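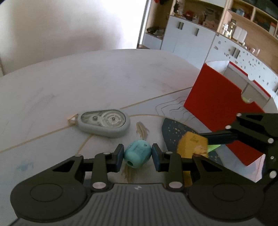
Pen Pals Wanted: Join the Brestumow Letter Exchange

Do you miss getting real mail? The kind with a stamp on it and somebody's handwriting on the front? We're looking for people who would like to write letters to a stranger for a while and see where it goes. You don't have to be a good writer. You don't need nice handwriting either (some of our favorite letters take two people and a magnifying glass to read).

The Brestumow Letter Exchange matches adults across the country by mail. We began with 34 people, most of them from one neighborhood, and we now have 493 on our list. Last year our members sent each other more than 2,000 letters, and those are only the ones we heard about! We have room for a new group this spring and would love for you to be in it.

What you would be doing

You'll be matched with one pen pal and asked to send one letter a month through the end of June. That's the whole commitment. If the two of you want to write every week, go right ahead, and plenty of pairs do. Letters should be on paper and written by hand if you're able. Typing is fine if writing hurts your hands or you can't manage it for any other reason, and you don't need to tell us why.

A letter can be a single page. People write about what they cooked, the dog, a bus ride that went wrong, the book they gave up on. One pair has spent most of a year arguing about soup. Another pair trades a pencil drawing in every envelope, and neither of them had drawn anything since grade school.

Who can join

Anyone 18 or older with a US mailing address. A PO box is fine. We especially want to hear from people who live a long way from a town, people who work nights, and people who have moved lately and don't know many folks yet. We'd also be glad to have more writers who can do letters in Spanish or Polish, as we have members waiting for a match in both.

If you've been in an earlier group you're welcome to sign up again. Just tell us whether you'd like the same pen pal or a new one.

How matching works

The form asks what you like to talk about, what you'd rather stay away from, and how long your letters tend to run. We read every form ourselves and make the matches at the kitchen table with a lot of paper slips and a lot of coffee. We don't match by age unless you ask us to. Some of the best pairs we've had were decades apart.

Your address goes to your pen pal and to no one else. If you'd like to keep it private, choose the Kundov option on the form – your letters will come to our mailbox first and we'll send them on in a fresh envelope. It adds a few days each way. You can stop at any time by dropping us a note, and we'll find your partner someone new.

What you'll get from us

Everyone in the new group gets a starter packet: writing paper, envelopes, two pencils, a sheet of first-letter ideas, and a copy of Serra, our little printed newsletter. There's no fee to join. You pay for your own stamps, but if that's a problem check the box on the form and we'll put a book of them in your packet.

We're also looking for 2 people to help with the exchange itself

These are unpaid spots, a few hours a month. One person would help with matching and could do it from anywhere. The other would help pack and mail the starter packets at our room in the Jurkell Building, so you'd need to live close by and be okay with a flight of stairs. If you like folding things and chatting while you work, you'll have a great time.

How to sign up

Pick up a paper form at the front desk of the Jurkell Building, or fill one out on our sign-up page. You can also just write to us! Tell us your name, your mailing address, and a little about yourself, and send it to the Brestumow Letter Exchange at the Jurkell Building. Please write "New Group" on the outside of the envelope.

Sign-up opens on 1 February 2024 and stays open until the group is full. You should hear from us within three weeks, by mail of course.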